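About Rullholm

Rullholm began in a rented unit behind a bakery, with one lathe, a kettle and a great deal of goodwill from the neighbours. We make replacement handles, hinges and catches for old windows - the sort of thing you can never find when you need it - and we still answer every letter ourselves, even the very long ones (we rather like those!).

Yu-na Oh joined us to look after the pattern library, which now holds 918 designs, and she will happily spend a whole morning matching yours. Most orders leave us within 30 days.

Odds and ends live in a grey metal bin until they are sorted.
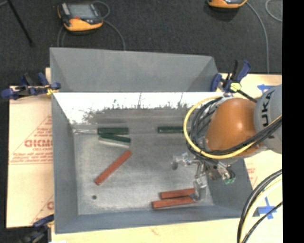
Visiting us

Do come and say hello. We open at 9 am, and the kettle is usually on.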